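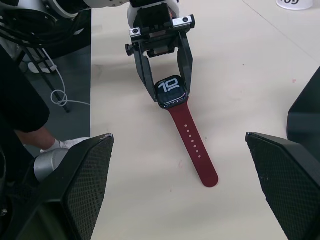
Our group at Urnmont studies how two-arm manipulation policies handle small personal objects when training data comes from human operators. The current question is narrow: does a wrist view from each arm improve grasp success over a single overhead view? Flat items with a flexible part are the hard case. A smartwatch lying on the table with its red silicone band stretched out to one side gives the fingers a rigid case to close on and a strap that can foul the approach. We are recruiting operators for the second round of data collection, which opens in September.

**Result so far**

In the first round, policies trained with both wrist views completed 72 of 100 test grasps on held-out objects. The overhead-only baseline completed nearly half. Most of the remaining failures were early finger closure on thin objects, with the fingertips meeting above the item.

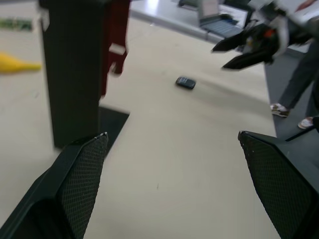

*Figure 1. Wrist view with the fingers open and a small black phone on the table ahead.*

The first round used 114 objects, but its demonstrations came from only 2 operators. We cannot separate the effect of the camera setup from the habits of those operators, so the second round needs a wider pool.

**What participants do**

- Complete a training block on the Namen teleoperation interface.
- Perform pick, hold, and handover tasks using both arms.
- Label each attempt as success, partial, or failure before starting the next.
- Fill in a short workload form after each session.

A hold counts as a success if the item stays between the pads until the end tone. 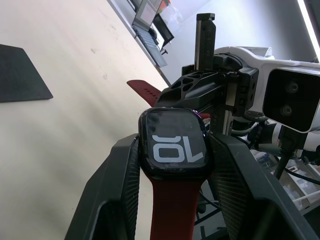

Attempts in which the item slips but is recovered are labeled partial. Operators should not discard them; the Saludo training pipeline uses them as a separate class.

**Requirements**

Participants must be 18 or older, have normal or corrected vision, and be able to use both hands for fine work. No experience with robots is needed. People who took part in the first round are not eligible.

Sessions are held at the Lonham building and are paid by the hour, training included. You may withdraw at any time and ask for your recordings to be deleted.

**To apply**

Write to Eleri Foulkes with your availability and state which hand you write with. Questions about the method or the first-round results go to Talha Zaidi.

Posted Mar 19, 2020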